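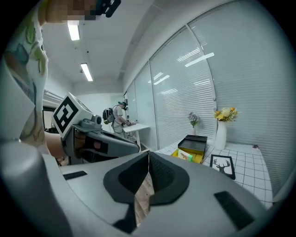
Rasha thinks the second batch of dye went in too fast and that's why the streaks. Mirta says no, it's the scour, always the scour, she'd bet lunch on it. I'm with Mirta about 60/40 but writing both down.

Friday, January 16, 2026

Madder on the cotton jersey, lot 3. Started late, kettle took forever.

Weighed goods dry: 1,390 g. That's the whole Korkell bolt end plus the two sleeves Ximena cut wrong in the fall. Scoured with soda ash and a squirt of the Trusine detergent, simmer one hour, water came out the color of weak tea. Second scour, 30 min, still a bit yellow. Should have done a third. Didn't. (See Mirta above.)

Mordant: alum acetate, 8% on weight of goods. Mixed warm, left overnight from yesterday, turned it twice before going home. Top of the bucket was poking out this morning, maybe a hand's width of cloth above the liquid. Pushed it back under but that part had been dry a while – marked the corner with a safety pin so we can find it later.

Chalk bath after, 20 min. Rinsed.

Madder 144 g, the ground root from Bustos, not the old jar. Soaked it in warm water first and strained through the nylon sock. Sock split. Picked out most of the bits, not all. Wet the cloth fully, then in.

Temps:
10:20 in at 38 C
10:50 up to 52
11:15 up to 60, held
11:40 crept to 71, my fault, was on the phone with the Pleltum people about the invoice. Turned off, lid off, stirred till it dropped
12:30 back at 60
1:15 heat off, left to cool in the pot

Color at the end nice on the body of the cloth, a real brick red. Browner toward the fold. I think the brown is from the 71, the streaks are somethng else. Streaks run along the length, about a finger wide, mostly on the half that was folded under. Both sleeves clean, no streaks at all. They were scoured in the same pot so that's a point against Mirta, unless it's old softener on the bolt and not on the sleeves. Ask Ximena if the sleeves ever got washed before.

Safety pin corner: paler, blotchy. No mystery there.

Vicente wants to overdye the streaky half with iron and call it done. Fine for the apron pieces. Not for the order. Told him wait till Monday.

Swatches cut: body, fold, sleeve, pin corner. Stapled to the next page, the fold one is upside down. Half of each goes in the window for the light test, half in the drawer.

Exhaust bath still pretty strong. Threw in a skein of the wool singles with a pinch of alum, no weighing, no heat, just to see. Leave over the weekend, do NOT dump the pot Dardo, it has a label on it this time.

Next try, lot 4:
– three scours, last one with plain water at a full simmer
– bigger bucket for the mordant, plate on top to keep it all under
– new sock or use the paint strainer
– keep it under 65 whatever happens, phone stays in the office
– no folding, smaller piece if it doesn't fit loose
– cut one strip off the same bolt and dye it unscoured next to the rest, that settles the Rasha / Mirta thing or at least narrows it

Need to order: alum acetate (down to the last scoop), chalk, nylon socks. Check if Bustos has the same harvest left, this root is redder then the last one.

Rinsed four times, water still pink at the fourth. Hung on the back line 4:40. Will look at it dry.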